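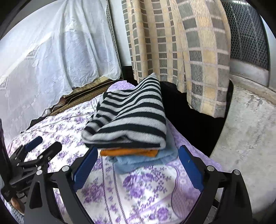 So the left finger came off again. Third time this month, and this time it went down behind the bed, which meant me on my stomach with a phone torch at half past nine at night while Craig shouted advice from the doorway.

For anyone who hasn't been following along, I've been doing folding and stacking work for Dedivis since the spring. They send you the hand gripper, you squeeze the handle, pick up towels and shirts and so on, and the recordings go off to teach a robot called Obi how to tidy a bedroom. I like it. It's oddly soothing once you get a rhythm going, and I can do it at home in Plarasstead with the radio on.

What went wrong was the pinch. You open the fingers wide, slide them either side of the pile, close, lift. Fine with one towel. With three things on top of each other (I had the stripy knit on the orange cloth on the blue towel, my usual test pile) you have to squeeze quite a bit harder or the middle one slides out. I'd done 83 lifts that evening and on the next one I felt a sort of click in the handle, the right finger carried on moving and the left one just stopped. Then it sprang. The pad flew off, the knit landed on the floor and I said something that will need to be cut out of the audio.

Now, I'd assumed it was the pad, as the pads are what went the first two times. They're rubbery and they're only held on with a small screw, so I'd tightened the screw, felt very pleased with myself and carried on. Wrong! I rang Percy Huaranga on the support line the next morning and he asked me to wiggle the pivot bolts one at a time. Three felt solid. The fourth moved about like a loose tooth. The pivot bolt had been backing itself out, a tiny bit with every squeeze, and the whole finger was twisting until the pad couldn't stay on.

Percy said they've had 251 of these sent out and mine was the 69th to do it, so I don't feel quite so clumsy. The fix is a dab of thread glue on each bolt, left overnight, and then check them after every 100 lifts. He also told me off, very nicely, for carrying on after the click. When the finger springs it's got a fair bit of force behind it, and my other hand had been right next to the pile smoothing the towel. I've got a blood blister on my thumb to show for it - small, but it throbbed like mad all night.

So my new rules are: free hand stays off the bed while I'm squeezing, and if it clicks, I stop. I've also stopped doing the three-high piles until the replacement bolts turn up. Two at most.

The annoying bit is the recordings. Percy thinks everything from about halfway through that session is no good, as the fingers weren't closing evenly by then, and a robot that learns from those will learn to grab things squint. So I'm redoing the lot. Craig has offered to help but he folds towels in thirds and I fold in half, so we'll see.

I did find the pad in the end, covered in fluff, along with a hair clip and the lid of the Dustura spray I'd been hunting for since September.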